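October 5, 2021

Dye trials on the gray, continued from the June notes.

Started from the last of the Stavilitz size, same as before. Bath depth two fingers, tray filled the night before and left covered. Skimmed with newsprint strips twice, then once more when a dull skin came back along the far side. Room was cooler than in June and the size felt thicker off the spoon, so I let it sit another hour before touching it. Should have thinned it. The first three drops of black sat as beads and sank.

Added 8 drops of gall to the black, stirred, tried again. Better spread, edges still ragged. Two more and it opened out evenly. The gray needed none, it was already mixed hot in June and has kept well in the brown jar. Wrote "no gall" on the lid.

Sheets are the Dorutholm text weight, alumed on one side and pressed under boards while still a little damp. I pencil an X on the wrong side now. Lost a good pull last time by laying it the wrong way up and watching all the color run off in the rinse.

Order of colors, for the record: gray first to cover, then black in small drops with the whisk, then gall water flicked over everything to push the black into veins. After that no comb and no stylus. Every time I have tried to help the veins along they go soft and look drawn. The stone patterns want the gall water to do the work, and it has to be flicked from higher up than feels sensible, from the shoulder, or it lands in clumps.

The two things I keep getting wrong:
Too much black at the start. Once the gray closes up around it, there is no getting it back out.
Laying the sheet too fast. A pause halfway leaves a line right across, but rushing traps air and you get pale rings.

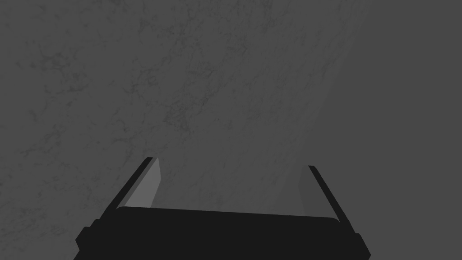
Passed the first pulls around at the bench before writing any of this up. Ammann thought the veining was fine for endpapers but too busy for a cover, and said to try a second gray over the black, a shade lighter, and let it break the long veins up. Also asked why the alum was not being measured by weight. Fair point. I have been going by the old scoop and the scoop is not level.

So, alum by weight from here on. Made up a fresh batch and sponged a short stack, left to right and then top to bottom, and put them under the boards.

Tried the lighter gray in the afternoon. It does break the black up, but it also crowds the bath, and by the third sheet the surface was dragging. Cleaned down fully between sheets four and five – paper towel, then newsprint, then a wait. Sheet five is the best of the lot. Sheet six has a hole where a bubble was and will go for labels.

The Zania job needs 141 good sheets, matched closely enough that two can sit side by side in the same book. At today's rate of spoilage that is a lot of paper. I am inclined to do them all on one mix of gray and not touch the jar in between, even if the shade is not quite what was agreed. A small shift in color across the run would show worse than a slightly dark batch.

Rinse water is leaving a chalky film on the backs. Could be the alum, could be the tap. Will try one sheet with the filtered water before changing anything else.

To do
Order size, two tubs. The Stavilitz is down to scrapings.
New whisk, the old one is shedding.
Relabel the gall bottles, the ink has run on both.
Check whether the pressed sheets from June have yellowed at the edges – they were against the bare board.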